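Section 4. Preparing Headphones for the Listening Stations

4.1 Scope

This section applies to all listening stations operated with the Millura audio guide system. It covers wired headphones only. Receivers and charging racks are treated in Section 5. Staff who have not completed the opening procedure in Section 2 should do so before continuing.

4.2 Before You Begin

Switch off the station at the main control panel and wait until the status light goes out. Have ready a dry lint-free cloth, the cleaning solution supplied with the station, and a set of replacement ear pads.

CAUTION: Do not spray cleaning solution directly onto the ear cups. Liquid that enters the speaker openings will damage the unit and is not covered by the service agreement.

4.3 Connecting a Headset

1. Hold the plug by its molded grip and insert it fully into the socket marked with the station number. A partly seated plug will give sound in one ear only.
2. Pass the cord through the strain clip under the shelf. Leave enough slack for a seated adult and for a child standing at the lower step.
3. Close the clip and pull gently on the cord. The plug must not move.
4. Turn the station on and select Test from the service menu.
5. Listen to the left and right tones in turn. If they are reversed, check the ear markings before looking for a wiring fault.
6. Set the volume limit to 63 and press Save.

NOTE: The volume limit returns to its factory value after a full reset. Repeat step 6 after any reset.

Headphones of different makes and colors may be used at the same site, provided that each model is entered in the equipment list under its own line.
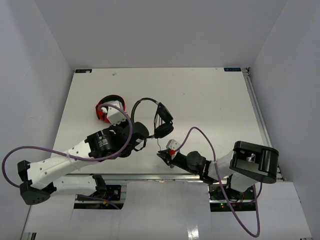

Genowefa Dudek has asked that the instruction on cord slack be read together with the cleaning schedule, as cords left too long at the Bouzid reading room were catching on chair legs and had to be replaced well ahead of time. Sites with movable seating should therefore use the short cord setting described in 4.5.

4.4 Routine Care

Wipe the headband and ear cups at the end of each day. Ear pads are to be changed after 200 hours of use, or sooner if the covering has split. Record the change on the station card - the hour counter does not reset on its own.

Cords should be coiled loosely for storage. Do not wrap them around the headband.

4.5 Short Cord Setting

1. Open the strain clip.
2. Draw the spare cord back behind the shelf and lay it in the tray.
3. Close the clip and repeat steps 3 to 5 of 4.3.

CAUTION: The tray holds up to 20 feet of cord. Do not force additional cord into it.

Faults that remain after these steps should be reported on Form 198.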